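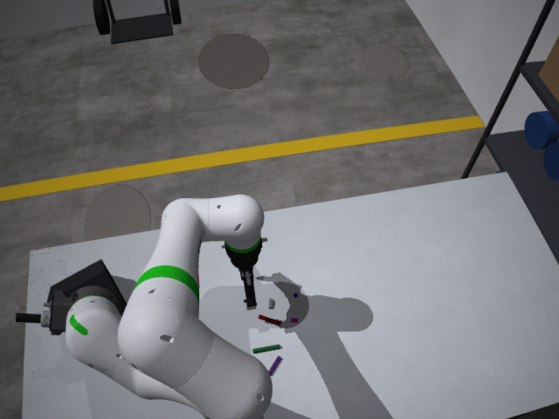
White robot arm with a green band, reaching over a tabletop (computer render)

Learning To Swim Laps As A Grown Woman

I swam across the whole pool yesterday morning without stopping, and then I turned around and swam back, and then I did it again! I know there are six-year-olds who do this before breakfast. I don't care. I got out of the water grinning so hard that the lifeguard asked me if I was okay.

Some of you have been asking in the comments how the swimming is going, and I keep answering with one-liners because I wanted to sit down and write it all out properly. So get a coffee, this one is long.

For anybody new, I could always "swim" in the sense that you could drop me off a dock and I would make it back to the dock. Head up, lots of splashing, a sort of doggy paddle mixed with a sidestroke my grandfather taught me at Lake Caron when I was a kid. I loved the water. I just had no idea how to travel through it. Every time I tried to do freestyle like the people in the fast lane, I would get halfway down, run out of air, and grab the lane rope like it owed me money.

What got me started was my knee (runners, you know). It wasn't a dramatic injury, just a cranky ache under the kneecap that showed up on downhills and then started showing up on stairs. My physical therapist told me to back off the running for a while and asked if I had access to a pool. I said yes, I had access to a pool, and left out the part where I couldn't use it.

I signed up for adult lessons at the Trornulero pool, the one behind the library, with the low ceiling and the really good showers. I had it in my head that I'd be the oldest person there and that everyone would be looking at me in my swimsuit. The woman in the next lane over was 63 and had never put her face in the water in her life. By the end of the first class she was blowing bubbles and laughing so loud it echoed. I stopped worrying about my swimsuit.

Our teacher is Teodora Papadopoulos and I want to be her when I grow up. She swam in college, she has taught everyone from babies to triathletes, and she walks along the deck in flip-flops the whole time you're swimming so that whenever you come up for air there she is, telling you one thing. Only one thing! I cannot tell you how much I appreciate this. I've had gym trainers who gave me so many corrections in the middle of a squat that I forgot which way was up. Teodora picks one and sticks with it until you've got it, and then she gives you the next one.

So my first thing was breathing out.

This sounds so silly, but I was holding my breath. All the time my face was in the water, I was clamped shut like a clam, and then when I turned my head I tried to breathe out AND in during the tiny moment my mouth was clear. No wonder I was wiped out halfway down the pool! It had nothing to do with my fitness. I was a runner, my heart was fine, I was just never emptying my lungs. She had me hang on to the wall and hum into the water. Hum, turn, breathe in, face down, hum again. We did that for most of a class. I hummed "Happy Birthday" mostly. Once I got used to it I could feel how the air in was easy if all the old air was already gone.

If you only take one thing from this post and you're a breath-holder like me, go hum at a wall.

The second thing was looking down. I used to look forward, because I wanted to see where I was going, and when your head goes up your legs go down, and then you're basically swimming uphill. Teodora told me to look at the black line on the bottom and trust it. It took me a while to trust it. I did bump my head on the wall once, very gently, and now I know what the T at the end of the line is for.

Then came the kick, and oh boy. Runners have terrible ankles for swimming. Mine are so stiff that when I first tried kicking with a board I stayed exactly where I was. I think I may have gone backwards a little. A man doing water walking passed me. I've been stretching my ankles in front of the TV at night, sitting back on my heels with a pillow under me, and it has helped a lot, though I still wouldn't call my kick fast. For long slow swimming it doesn't have to be. Mine is just there to keep my feet from dragging.

I've been at this for nearly four months now, and here's what a normal swim looks like for me these days. I get in and do a few easy lengths of whatever feels good, usually with some backstroke in there because it opens up my shoulders after sitting at my desk. Then I do my drills. My favorite is the one where you leave one hand out in front until the other hand comes up to meet it, so you get this long glide in the middle. It makes me feel like an otter. After that I do the main part, which right now is 9 rounds of down and back with a rest at the wall in between. I don't use a clock for the rest. I wait until I could say a full sentence out loud and then I go. Then an easy cool down and the good shower.

Gear! I get asked about gear more than anything else, and there's so little of it, it's kind of wonderful after running shoes and running watches and running belts.

My goggles are Wollik, the plain ones with the soft gray seal. I tried on a bunch at the store by pressing them to my face without the strap, which Teodora told us to do. If they stay on by suction for a second or two, they fit you. The Wolliks stuck and the fancier ones fell right off. They leave raccoon rings around my eyes until lunchtime and I've decided to think of those as a medal.

My suit is a Troltex one-piece with the crossed back. I started out in a cute suit I'd bought for the beach and spent a whole class tugging at it. Get something that stays put. I did go down a size from what I normally wear because they stretch out in the water, and it was a wrestling match the first time I put it on, but now it's perfect. Rinse it in cold water right after. I forgot mine in my bag overnight in August and the smell was something else.

A silicone cap if you have long hair. I wet my hair and put a little conditioner in before the cap goes on and my ends are in much better shape than they were. Flip-flops. A water bottle at the end of the lane, and yes you need it, you sweat in the pool even though you can't tell. That's it. You can borrow kickboards and pull buoys from the bin.

A few things that surprised me.

I am so hungry after swimming. Running kills my appetite for an hour or so, but after the pool I could eat the vending machine. I've started bringing a peanut butter and banana sandwich for the car, and when I don't, I end up standing in front of the fridge in my coat eating cold pasta with my hands. Learn from me.

I sleep like a rock. I was always an okay sleeper, but on swim nights I'm out before my husband has finished brushing his teeth.

My upper back has changed. I lifted weights on and off for years and never saw much there, and the other day I reached up for the mixing bowl and my sister said "what is THAT" and it was a muscle! I'm thrilled with it. I've been wearing a lot of tank tops.

And the lanes are friendlier than I thought. I was scared of lane sharing. I thought you needed to know some secret code. You ask the person in the lane if you can join, you agree to split it or swim in circles, and if someone faster touches your foot you stop at the next wall and let them go by. People have been so nice. One of the regulars, a very fast lady in a yellow cap, gave me a thumbs up underwater and I thought about it all day.

I've had bad days too, I don't want you to think it has all been otters. There was a week where I went backwards on everything. I swallowed water, I got a cramp in my arch, I couldn't find the rhythm of the breathing to save my life, and I sat in the car afterward and had a little cry. Teodora told me at the next class that everyone's stroke falls apart when they're learning something new, and to swim easy for a couple of visits and quit thinking about it. So I did. I floated around on my back a lot. The week after that it came back, and it was smoother than before.

As for the knee, it's so much better. I've started running again, short and flat, 4 miles at the most, and I'm going to keep it there for now. I thought I'd be dying to drop the pool the second I was cleared to run. Instead I looked at my calendar and moved a run to make room for a swim. Who is she?!

Next up for me is breathing on the other side. Right now I can only turn to the right, and when I try the left I feel like I've got somebody else's neck on. I've got my wall and my humming, so we'll see. I'd also love to go back to Lake Caron next summer and swim out to the float and back with my face in the water the whole way.

If you swim, tell me what you do to keep track of your lengths, please! I lose count every single time, usually right when I start thinking about sandwiches.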